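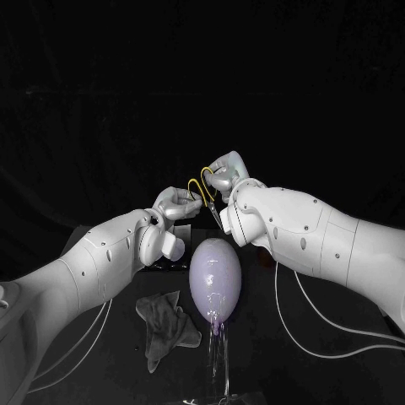
Hello again, and sorry this one is a few days later than I promised. I've been back from the coast since the weekend and I still haven't unpacked properly (the rucksack is in the hall, I keep stepping over it), but I wanted to get something down about the ferry business while it's fresh, as so many of you wrote to ask.

For anyone new to the list: Prondero is a small port with one proper quay, a fish hall and a lot of cats, and until last November it had a passenger ferry every day of the year to the island of Filavik. Then the operator, Cuvent, cut the winter sailings to three a week, and in spring they stayed at three a week. The council says it found out from the timetable like everybody else. Cuvent says it wrote twice. I've asked both of them for the letters and I've had a very polite email from each saying they're looking into it.

So I went over to see for myself. The crossing is lovely, I have to say! You sit on the top deck with a coffee that costs far too much and the island comes up very slowly, all grey rock and then suddenly green. I had the windy side, of course, and my notebook is now mostly salt.

The petition has 2,527 signatures, and that's the number handed in at the town hall, so it doesn't include the sheets still lying on shop counters. I saw one at the bakery with a pen on a string. Plenty of those names are from the mainland side, which surprised me a bit until I started chatting to people in the queue. There are teachers who live in Prondero and work at the island school, and a plumber who used to go over and back in a day and now has to pay for a room. He told me he's stopped taking small jobs on Filavik altogether. A dripping tap doesn't cover a night's lodging.

The bit that has made people really cross is the clinic. The island has a nurse but no doctor, so blood tests, scans and most check-ups mean a boat trip. With a daily ferry you went over in the morning and were home for supper. With three a week, if your appointment lands on the wrong day you're looking at two nights away, and the hospital bookings office works from its own calendar and has never heard of the ferry. I met a woman who had been given three appointments in a row on days with no boat. She'd rung each time to change them and each time been told she would go to the back of the list. She was quite calm about it, calmer than I'd have been.

Cuvent's side of it, which I did promise to give you, goes like this. The boat is old, the crew is short, and on a wet winter morning there might be a handful of passengers on a vessel that holds 107. They say the subsidy from the region was set years ago and no longer covers the fuel. I asked what the subsidy is and was told it's commercially sensitive, although it's public money, so I've put in a request for the figure. The region has until the autumn to answer. I'll pass it on the moment I have it.

There is another possible operator in all this, by the way. Matić, who run the car ferries further down the coast, have said they'd look at the route if it went out to tender. People on the island are split on that. Their boats are newer but they're bigger too, and the quay on Filavik was never built for them. Somebody would have to pay to lengthen it, and you can guess how quickly that conversation goes quiet. The harbour office did tell me the water on the landward side is deep enough, so it's a matter of concrete and money.

What happens next? The council meets on July 23, 2025, and the ferry is second on the agenda, after parking. There's a motion asking the region to make daily sailings a condition of the subsidy. From what I heard in the corridor it should pass easily, but a council motion can't make the region do anything, and two of the members I spoke to said as much. A bus has been laid on from the upper town for people who want to sit in, and the public gallery holds 100, so if you're going, go early. Bring water too. The windows in that room don't open and I have sat through a summer meeting in there before.

I'd wanted to be there myself but I've got a dentist's appointment I've already moved twice, so I'll be following on the audio stream, provided it works. Last time it cut out halfway through the vote and came back for the coffee break.

A few small things before I go. Several of you asked about the mail boat: yes, it still runs, and no, it can't take passengers, even if you ask nicely. The reader who wanted to know about bikes, they go free on the ferry but you have to carry them up the ramp yourself. And I got the name of the island bakery wrong in the last newsletter, so apologies to them, I've fixed it in the online version.

If you use the ferry, or used to, please do write and tell me how you're managing, especially if you've got kids at school on the other side. I've heard plenty from the islanders and hardly anything from the parents. Just hit reply, it comes straight to me.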